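Stovby Wrestling: progress report for July

Hi Olesia,

It was a big month and I have a lot to get through, so I'll start with the part you asked for on the phone. The Friday show at the Watach Hall drew 211 paying fans, our best gate since the grant began. The June show did 139. We had people standing along the back wall for the main event, and the hall has already said we can put in another row of chairs next time if we move the merchandise table out to the lobby.

The women's title tournament is down to the final. Jin beat Clirkora in the second semifinal, and it was the match of the night by a long way (the crowd was on its feet for the last few minutes, and both of them got a standing ovation on the way out). Clirkora was only supposed to be with us for the tournament, but she loved the room and has agreed to two more dates in the fall. I'm thrilled. She's the most experienced person on the roster and she has been staying after practice to help the newer women with their footwork.

Training school

The beginners' class is full. Three trainees had their first matches in front of a crowd this month, all on the undercard, all kept short. Two of them did very well. The third froze a little at the start and then found his feet, and I want to get him back out there soon so he doesn't stew on it. We've kept the rule that no trainee works a show until both coaches have signed off on their bumps and their rope running.

The new ring mats you paid for are in and they've made a real difference. The old ones had gone hard in two corners. We still need to replace the turnbuckle pads, and I'd like to use what's left in the equipment line for that if you're happy with it. The quote is in the spreadsheet, on the second tab.

Gear and merchandise

We brought the ring gear repairs in house, which saves money every month, and it means a torn seam on Thursday doesn't turn into a panic by bell time. The Jin shirts sold out in medium and large before intermission. I under-ordered, and I won't do that again! The reprint is booked and should be here ahead of the final.

What didn't go to plan

The stream dropped out twice in the first hour. People watching at home missed most of the tag match, so we put the full recording up free the next morning and offered refunds to anyone who wrote in. Only a few did. The hall's connection is the weak spot, and we're going to test a separate line before the next show. Doors also opened late because the ring crew was short two people, so I've moved the call time up an hour.

Next month

The final is the main event, best two out of three falls. We're also running a free afternoon session for local kids, with basic rolls and a meet and greet. Ticket sales for the final opened on Monday and the front rows have already gone. I've set two seats aside for you, so please let me know if you need more.
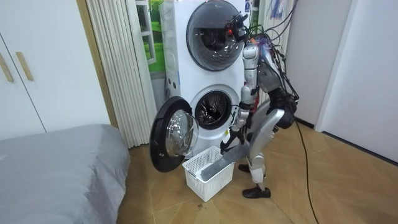 Seats aside, I'd love your answer on the turnbuckle pads before the end of the week so I can get the order in. The full accounts will come over separately once the hall sends its invoice.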